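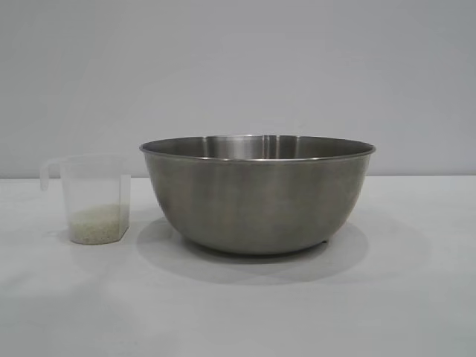
Measuring is the first subject taught in the community cooking course at the Stenville Adult Learning Center, and the course coordinator, Giorgia Fontana, sees no reason to hurry through it. The introductory unit is given over to rice, a food most participants already cook at home and one that many of them say they have never cooked the same way twice. A measuring cup with a layer of uncooked rice at the bottom and a wide stainless steel mixing bowl are all that the opening exercise requires. "People expect to begin at the stove," Fontana said. "We begin at the table. If the amount is wrong, the stove cannot correct it."

The course runs for 28 weeks and is open to any adult resident of Stenville. Fontana joined the center as an evening instructor and took over the cooking program in January. One of her first decisions was to shorten the equipment list. Participants had previously been asked to purchase a full set of tools before the first class, and several withdrew when they saw the cost.

"A person should be able to learn this with what is in the cabinet," she said. "A cup, a bowl, a pot with a lid. We lend the rest."

Fontana prefers a measuring cup that lets the contents show through the side. Participants are taught to set the cup down on a level surface before reading it, and to bend down to the cup instead of lifting it to eye level. She described this as the most common correction she makes during the first month. The second concerns shaking. "They tap it, they shake it, they press it down with a spoon," she said. "Then the next person only pours, and the two amounts do not agree. I ask everyone to pour and then level it with a light movement of the hand. After that, leave it alone."

The size of the bowl also receives attention. Fontana recommends one considerably larger than the quantity of rice would suggest, so that water can be added and the grains turned freely by hand.

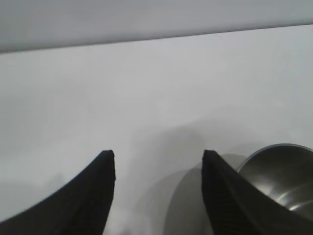
Rinsing follows measuring, and Fontana teaches it without a strainer. The bowl is filled with cold water, the rice is stirred with the fingertips, and the cloudy water is poured off along the rim. Most participants repeat the step 3 times. Asked whether the water must run completely clear, she replied that it need not. "Slightly cloudy is fine. I have watched people stand at the sink until the class was over."

The center's teaching kitchen, Room 311, seats a small group, and participants work in pairs. One partner measures while the other writes down the amount, and the pair then change places. The written record is kept in a notebook and consulted when the rice has been cooked and tasted. Fontana considers the notebook as useful as any recipe – a participant who knows what was done last week can decide what to change.

She was more cautious on the subject of water. The center does not teach a single ratio for every variety. "The package is a good place to start," she said. "Then you look at your own pot and your own stove, and you write it down."

Later units cover beans, soups and simple breads, and the same bowl is used for dough. Enrollment for the next session is handled at the center's front desk, and the tools on the lending list may be requested on the same form.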